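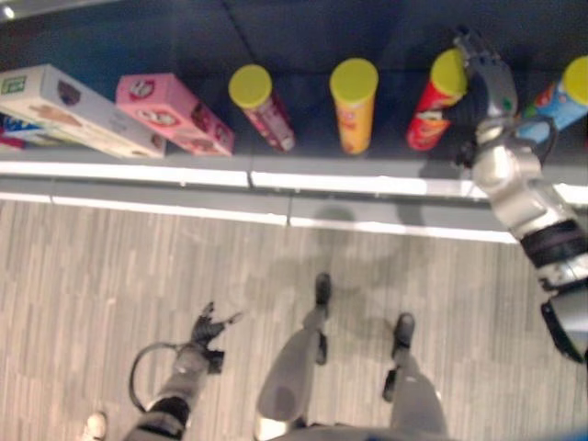
Raromley Dry Packs, tub of 120

Moisture packets for dry snacks, crackers and coffee. The maker, Drirkosden, says they keep an opened bag of chips "factory crisp." We don't know what that means and wouldn't buy them on the strength of it. A packet can slow things down in a container that closes well. In a bag with a clothespin on it – save your money.

Each packet weighs 2 grams. Use one for a small container and two for a cookie jar. The tub says to swap them out every 7 weeks, which sounds to us like a number picked to sell tubs. Ours go in the trash when the indicator dot turns pink.

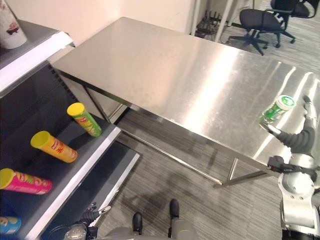

Do not use them with brown sugar or soft cookies, whatever the leaflet says about "all pantry goods." They will dry those out too. Do not eat, heat or open the packets.

The Trotonon version is the same packet in a smaller tub at a higher price per piece. Wiegand lids are sold separately.
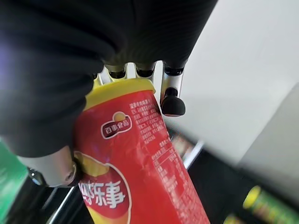
Close-up at the container's rim.

Item no. 265
Tub weight: not stated by maker
Returns: unopened tubs only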